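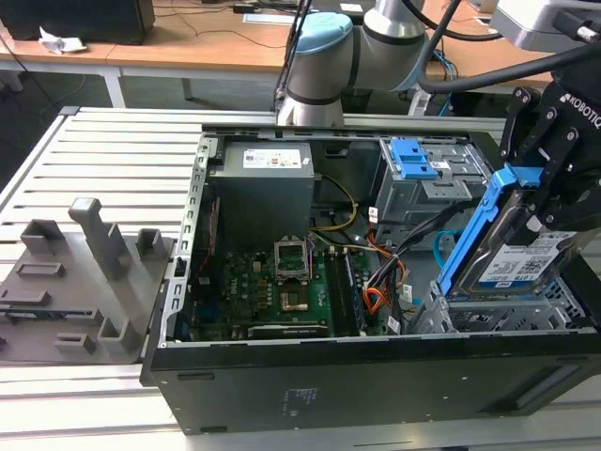 3 Feb 2019

Sunday, hot again, so I spent most of it thinking about the old Dell and what to do with it. I bought it in October from the Starnorham clearance for parts and told myself it would be done by Christmas. The processor socket is still empty with the bracket standing open, and I don't like leaving the pins bare like that. The replacement chip is coming from Grondberg. Their tracking page hasn't changed since Wednesday.

The drive is the 1.0TB one in the blue plastic carrier. I want it for the photos, which are spread over two laptops and a stick. I did a tally last night and got 1,224 on the first laptop and 453 on the stick, with plenty of doubles. The second laptop wouldn't start, so I don't know about that one.

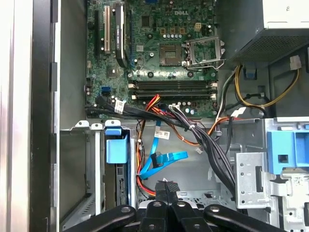

Cables are what I keep putting off. The bundle runs right across the board and I'd like it tied back before the cooler goes on, but I haven't any small ties left, only the garden ones. Must add them to the list. Also thermal paste, the tube in the drawer has gone hard.

I looked up the memory while I had my tea. Womier has it cheaper but won't post before the fifteenth. Navaratnam is dearer and close enough to drive to, and I have to go that way for the dog's tablets in any case. Will ring in the morning and ask if they keep it in stock.

Still undecided on the colour for the study. If the desk has to come away from the wall for painting, I'd sooner do that first and set the computer up once.

Dinner was leftover pasta. Watered the tomatoes at seven. Bins tomorrow night, the yellow one this week.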